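Shireen Moodley
My dad turned 95 in February and I finally sat down to sort the letters he wrote my mother while he was working away in Monstead. I thought there'd be a shoebox. There are 1,113 of them, so settle in, friends, this is going to be a long thread.

He wrote every night after supper, mostly about the soup, the landlady's awful piano and how the river smelled in spring. Hardly a word about the job at Frerichs! You'd think he spent those years doing nothing but eating and walking.

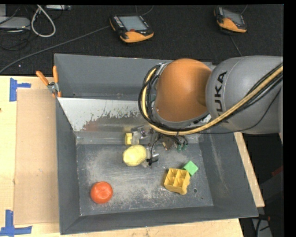 KUKA arm over a gray metal bin.

Mom kept them in order, tied up by season with kitchen string - she even penciled the time of day each one arrived. I've scanned 700 so far and I'm still in the piano years.

My favorite is only 2 lines long. "Rain again. I bought you the blue gloves." She wore those gloves until I was in high school, and I never once thought to ask where they came from.

If you have old letters at home, read a few out loud to somebody this week. More tomorrow, once I've had some tea!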